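Print this thread
E-mail this thread

Every July somebody tells me that by next July I won't be doing my own washing up. I have been hearing it since I worked the canteen at Castby, and my hands are still in the sink.

So, a few posts on whether machines can do chores yet. Short version: a bit, slowly, if you tidy up for them first.

People keep sending me the Vanhove clip where the shirt gets folded. Fine. I timed my daughter at the same job and she was done before the thing had found the second sleeve. She is also willing to do socks.

Then there's the shop floor. Grostia had a shelf-filling machine on trial at the Flistham branch. Tegan Trevaskis worked nights there and says it was good with tins and hopeless with anything in a bag. The staff still did the bags. The staff also did the floor, the returns and the freezer.

Cost is the bit that gets skated over. I was quoted 4,000 for an arm, then another 2,000 for "setting up". I am 65. For that money I could pay a neighbour's lad to do my dishes for years and he'd bring his own biscuits.

Manaia Faulkner told me I was being unfair and that I should look at ordinary stuff in ordinary rooms. All right – ordinary stuff.
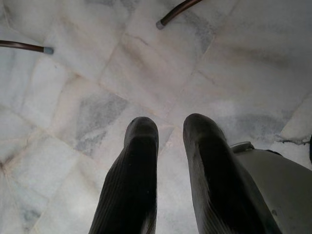
Tiled floor, thin furniture legs. My own kitchen chairs would be a fair test too.
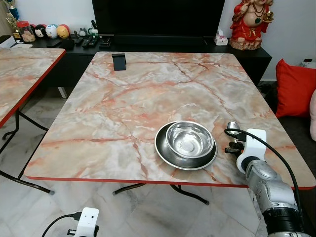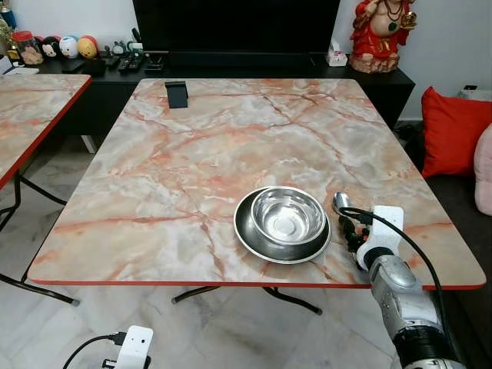
I'll give Manaia this much: picking things up has come on. My doubt is about everything after that. Is the bowl clean? Is that egg on the spoon or a scratch? Does it go back in the drawer or has somebody still got soup to finish?

A chore is mostly noticing. I can wipe a table while talking on the phone and still spot the jam on the underside.

And please stop telling me it's five years off. You said 5 years the last time, and the time before that.

If anyone has a machine at home that does a whole job, start to finish, with no one standing over it, I do want to hear. Robot hoovers don't count – I've had two, and both got stuck under the bed.

Print
E-mail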